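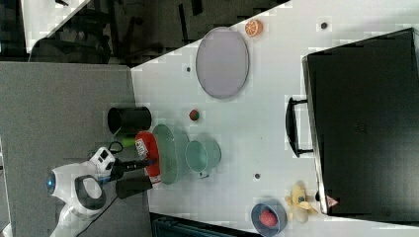 Par quoi commence-t-on quand on débarrasse une table où vaisselle et aliments sont mélangés ?

Par les aliments. On les retire en premier, on décide de ce qui se garde et de ce qui se jette, puis on passe à la vaisselle en allant des petites pièces aux grandes.

## Module 4 : débarrasser, trier, ranger

Notes de cours, version du 7 avril 2026. Salle 719, centre de formation Honorato. Formatrice : Hacer Gündoğdu.

### Le tri avant le déplacement

On ne déplace rien tant que le tri n'est pas fait des yeux. Il y a quatre familles :

- les aliments entiers (fruits non entamés, par exemple) ;
- les aliments entamés ou coupés, à part ;
- la vaisselle : assiettes, bols, tasses, gobelets ;
- les ustensiles de préparation, qui retournent en cuisine et pas dans le meuble de la salle.

La passoire appartient à la dernière famille. Beaucoup de stagiaires la rangent avec les bols à cause de sa taille. Sur la table photographiée, la passoire ovale vert clair est juste à côté d'une tasse vert menthe pâle : deux verts voisins, deux destinations différentes. La couleur ne sert pas à trier.

Un objet qui n'entre dans aucune famille (boîte, jouet, petite balle) va dans le bac « divers » de l'office. On le traite à la fin du service.

### Les aliments

Une tranche d'agrume posée hors d'une assiette est jetée. Dans l'exercice, la tranche d'orange est au bord de la grande assiette ronde ; en cas de doute sur ce qu'elle a touché, on la jette aussi.

Un fruit entier présenté dans un bol reste dans son bol jusqu'à l'office. On porte le bol à deux mains, sans rien poser dessus. Les fruits factices qui servent aux démonstrations se lavent à l'eau savonneuse et se rangent sur l'étagère pédagogique, jamais dans la corbeille à fruits.

### Les tasses et les gobelets

Une tasse se prend par l'anse, un gobelet par le tiers inférieur. Les doigts n'entrent jamais à l'intérieur.

Un gobelet couché se redresse avant toute autre manipulation sur ce côté de la table. Il roule facilement, surtout s'il est cylindrique, et le modèle noir de l'exercice est près du bord. Si du liquide s'est répandu, on éponge d'abord, on ramasse ensuite.

Les gobelets Katent de 300 ml s'empilent par cinq au maximum. Les tasses à anse ne s'empilent pas. Elles se rangent côte à côte, anse vers la droite.

### Les assiettes et les bols

Les grandes assiettes partent en dernier. Elles occupent le plus de place sur le plateau, et posées trop tôt elles gênent le reste. On racle les restes au-dessus du bac, on empile par diamètre, la plus grande dessous.

Les bols vides s'empilent entre eux, à côté des assiettes.

L'étagère du meuble Dirkance a une profondeur de 59 cm. On y met deux rangs d'assiettes, sans dépasser la marque au crayon tracée sur le montant gauche.

### Le nettoyage du plateau

1. Ramasser les miettes à la main ou à la raclette, vers soi.
2. Passer le chiffon humide dans le sens de la longueur.
3. Insister sur les bords et sur les orifices éventuels du plateau, où les miettes se tassent.
4. Essuyer avec un chiffon sec. Un plateau blanc marque tout de suite.

Produit autorisé : le détergent neutre de l'office, dilué. Pas d'eau de Javel sur les tables de la salle.

### Remarque sur la casse

Le stock du site de Nonddale compte environ 3 000 pièces. Toute pièce ébréchée est retirée, même si elle peut encore servir, et notée sur la fiche de Dariusz Wróbel (classeur bleu, à l'entrée de l'office). Le réassort se fait en juillet. Une pièce non notée n'est pas remplacée.

### À préparer pour la prochaine séance

Relire la partie sur les tasses. Écrire, en une demi-page, l'ordre dans lequel vous débarrasseriez la table de la photo, en indiquant pour chaque objet sa famille et l'endroit où il va. Apporter un torchon propre et des chaussures fermées.

Les stagiaires absents à la séance 3 récupèrent la fiche sur les plateaux de service auprès de Mme Gündoğdu.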